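Feltbridge Neighbors – Repair Table News

Thursday, October 20, 2022

Quick one this month, I'm typing this between the dentist and picking up my kid. Sorry in advance.

First thing. The room. We are NOT in the library basement in the winter months. We're at the old Borkowska bakery on Tuvcombe Road, side door, the green one, ring if it's shut. Same hours, 10 to 2. The library needs the basement back for the tax people and fair enough, they've had us since the start and never charged a dime. If you see Denise at the front desk say thanks.

Parking at Borkowska is behind the building. Don't park in front of the laundromat, they will tow and they've done it before (me, twice).

September was busy. Lamps, lamps, lamps. Also a bread machine, a sewing machine that had swallowed most of a bobbin, and a radio somebody's dad built from a kit. The radio took the whole morning and three people. It plays now but only the one station, and the owner says that's the one he listens to, so done.

Merle Cartwright wrote up the yearly numbers for the grant people and asked me to put them in. 714 items brought in over the twelve months, of those 2 were returned to us within the week with the same fault, both kettles. 2,274 pounds kept out of the transfer station, she weighs everything on the bathroom scale so take it up with her. The grant is $200 for the year and goes mostly on fuses, solder and coffee. Mostly coffee.

What we need. Small Phillips screwdrivers, the ones we had have walked off again. Extension cords, grounded only please. Glue of any kind that is not dried out. Somebody who understands zippers. We've had a waiting list for zippers since summer and poor Joan has said she will do two per session and that's it, her hands hurt. If you can do zippers, or know a person who can do zippers, call Merle, number is on the fridge magnet.

What we do not need. More VCRs. I mean it. Nothing with a gas line. Microwaves – we won't open them, please stop leaving them by the door at night. Someone left one with a note saying "makes a noise" and then no name, no phone, nothing. Its going to the county drop off on Saturday unless you come get it.

Bring the cord! Half of what comes in the door has no cord or charger or battery and then we can't test it and you've made the trip for nothing. Also if it's got a manual bring that. If it's a clock, tell us whether you want it to chime. People have strong feelings afterward.

Sign up is changing a bit. It used to be just show up, and you still can, but lines were getting silly by 11. So now there's a sheet. You can put your name down ahead at the hardware store (by the key machine) or phone it in. One item per name on the sheet, then if it's quiet you can go again with a second. Walk-ins get fitted in around it. We'll try this thru the new year and see if everyone hates it.

Kids are welcome and there's a take-apart box for them, safe stuff only, keyboards and old phones and so on. They have to be with a grownup. Last time a boy of maybe six took a Baltell desk phone down to the very last spring and sorted it all by size on the windowsill, and then his grandmother had to explain why they couldn't take it home in her purse.

Soup. Yes there's still soup. Borkowska has a real stove so it might even be hot this time. If you can bring a pot let me know so we don't end up with five lentils again. Bowls too, we're trying to quit the paper ones.
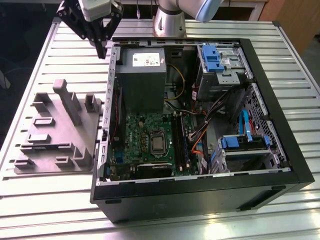 Oh and the magnets with the old phone number, toss those. New ones are at the hardware store next to the sign up sheet, take one for your neighbor. If yours has a picture of a toaster on it that's the right one. OK got to run, see you at the green door.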